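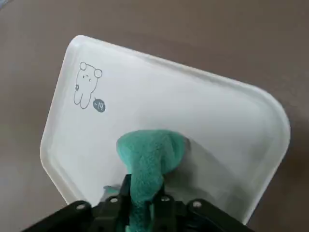 A teal-green cloth on a white tray, with a small round-eared animal for company.

Huguette Gosselin has wiped down more trays than she cares to remember, and she will still stop in the middle of a story to do another one. I spent a morning in her kitchen in Ferkville this past February, and I don't believe the cloth left her hand for more than a minute at a stretch (except when there was cake, of course!).

She buys her cloths in packs of 50 and gives half of them away. Soft ones for trays and anything glossy, she says, and the rough old ones for the stove. The rim gets done first, all the way around, with a fingertip pushed into the cloth at the corners where the crumbs like to settle. Then the flat part, in long strokes, and please go gently over a printed drawing, however plain it may be.

Her neighbor Deolinda Valente prefers paper towels, and the two of them have been arguing over it for 19 years, mostly over coffee. I was asked to take sides before I had my coat off. I went home with four cloths in my bag and wiped down every tray I own that same evening.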